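Good practice corner: the two-arm bench rules are ready (and they fit on one page!)

Eirlys Pugh, Fellthorpe workshop

If you have walked past my desk since May you will have heard me going on about bench rules. I am delighted to say they are finished, signed off and in use at both Fellthorpe and Cinilholm, and I want to share the thinking behind them, as plenty of you run cells of your own and keep asking for a copy.

First, a bit of background. Our old rules for two-arm work had grown over the years into a binder of 60 pages. Everything in it was sensible when it was written. But some of it was for arms we no longer own, some of it repeated the supplier's manual, and two pages flatly contradicted each other on who may clear a stop. New starters read it once, signed the front sheet and then asked the person next to them. I did exactly the same in my first week!

So we started again with a blank sheet and one question: what does somebody standing at the bench need to know before they press start? We ended up with 7 rules. The risk assessment still sits behind them, and so does the formal paperwork, and neither has got any shorter, I'm afraid. The one-pager is for the people doing the job.

The rules, in the order they appear on the sheet:

1. Clear the table. Only the parts for this job go on it. Pens, mugs, spare fingers and hex keys live on the trolley.

2. Each arm has its own half. Crossing the middle is allowed only in a program that has been checked for it, and the program name must end in X so that anyone can tell.

3. Say what the lights mean. The card for each arm is fixed beside its controller. Read that card and never go by memory from another cell.

4. Check both grippers, fingers and bolts, by eye and then by hand, with the power isolated.

5. First run of any new or changed program is at reduced speed, with one person on the stop button and doing nothing else.

6. Hands stay outside the line until both arms have been stopped. One stopped arm is not enough.

7. Whoever presses stop decides when the talking starts. The cell lead decides when the arms do.

Rule 2 is the one that got people arguing, in the best way. Iglesias, our integrator, wanted a fixed no-go strip down the middle of every table. The Cinilholm team pointed out that half of their jobs involve handing a part from one side to the other, and a strip would have turned every one of them into an exception. The X in the name was their idea and I love it. It costs nothing, and you can see it from the doorway.

Our favourite job for teaching the rules is the bent tube job on the Wodska line. The parts are small and light, and they have a curve to them, so where you place them matters a good deal more than it would with a block. Trainees lay out one tube for each side, then talk us through rules 1 to 4 aloud before anything else happens.
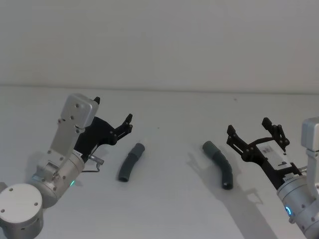
Two bent tubes on a clear table, one beside each gripper.

I do like a bare table. With nothing else lying about, you can check the layout in one look, and a part that has been put down the wrong way round is much easier to spot. It helps with the lights as well. Colours are a lovely quick signal, but they vary between makers and between set-ups, and two arms in one cell can perfectly well be showing different ones. That is why rule 3 sends you to the card. We had three experienced people give three different answers about blue, all very confidently, and that settled the matter.

A word on rule 4, which came from the night shift. The old binder said "inspect gripper" and left it there. Now the sheet lists the finger plates, the bolts, and any cable or fitting near the wrist that could catch on a part. It takes a couple of minutes for the pair, and you soon get a feel for it. If something is loose, tag the arm and tell the cell lead, even if you could tighten it yourself in ten seconds. We want the record as much as the repair.

And rule 7, my own favourite! Anyone can press stop, at any time, for any reason, visitors included. You won't be asked to explain yourself across a noisy workshop. Catch your breath, step back, and start the conversation when you are ready. Since we began the trial we have logged more stops than before, and I am very happy about it, as most were people checking something they weren't sure of.

The printed sheets are on heavy card and we have had 200 made, so there are enough for every bench with some over for visitors. Please take down any old pages you find taped up. If you run a single-arm cell, use the same sheet and skip rule 2 for now. A single-arm version is on my list.

I'm running an open session on Thursday, October 20, 2022, in the Fellthorpe training bay, straight after lunch. Bring your own layouts and your awkward cases, especially anything with a handover in the middle. If you can't make it, ring me on extension 503 and I'll put a pack in the internal post.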